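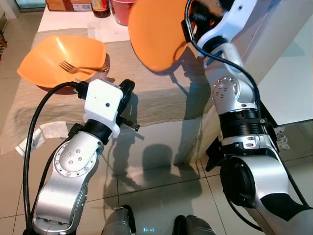
Tisch mit beiger Leinendecke, darunter weiße Fliesen.

Travura Probenset A
Urinprobenset für Dopingkontrollen im Vereinssport, Hersteller Engström

Zwei Flaschen (A und B), ein Becher, 4 Siegel, 8 Etiketten. Der Deckel schließt einmal und dann nie wieder zerstörungsfrei – wer ihn vorher ausprobiert, bestellt nach. Das Labor liefert Bemura nicht mit, das gute Gewissen auch nicht.

Lieferzeit: 11 Werktage
Mindestabnahme: 2 Sets
Die Ausführung Cliddale ist seit April ausverkauft.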